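Section 4: Recording the Bow Tie Task

Welcome to the fun part! By now your pair of hand-held grippers is plugged in and you have picked a table. This section of the Pambridge Robotics Club guide takes you through the bow tie task, the one new members always ask to try first. Kanchan Saxena wrote the original steps in April, and the Friday group has been adding notes ever since.

Before you start

You need both grippers with their markers fitted, the accessory stand, one bow tie on its strap, and a clear tabletop. Open the Fladora recorder on the club laptop and check that both grippers show a green light.

Setting up

1. Put the stand near the middle of the table with the bar running left to right.

2. Let each cable hang off its own side of the table. Give it enough slack to follow your hand all the way to the stand.

3. Squeeze and release each gripper a few times. The two jaw readings in Fladora should move with you. If one stays flat, unplug that gripper, count to five and plug it back in.

4. Lay the bow tie on the table with the strap opened out.

Recording

5. Press Start and hold both grippers still until you hear the beep.

6. Pick up the strap with the right gripper. Go for the strap and leave the knot alone – a squashed bow is very hard to hang straight.

7. Lift the tie above the bar, bring the loop over the right end and lower it until the bar takes the weight.

8. Open the jaws slowly and back away to the right.

9. Return both grippers to the table edge and press Stop.

A good take lasts 16 seconds or less, but please don't race! Smooth beats fast every time, and your speed will come.

Note: The left gripper has no job in this version. Keep it low and at the side, with its marker facing up. You will get to use it in Section 5, where the tie changes hands.

Caution: Never lift a gripper by its cable or its marker plate. A bent marker means a new calibration for the whole club.

Saving your takes

Name the folder with your initials and the task number, 207. Delete any take where the tie fell, then upload the rest. We have 3,565 good takes across all tasks so far, and every one of yours helps – thank you!

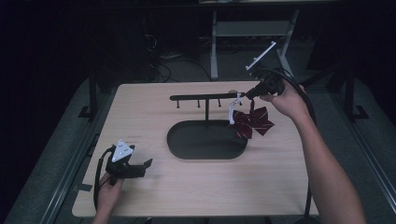 Figure 4. Bow tie at the right end of the bar, left gripper held low at the side.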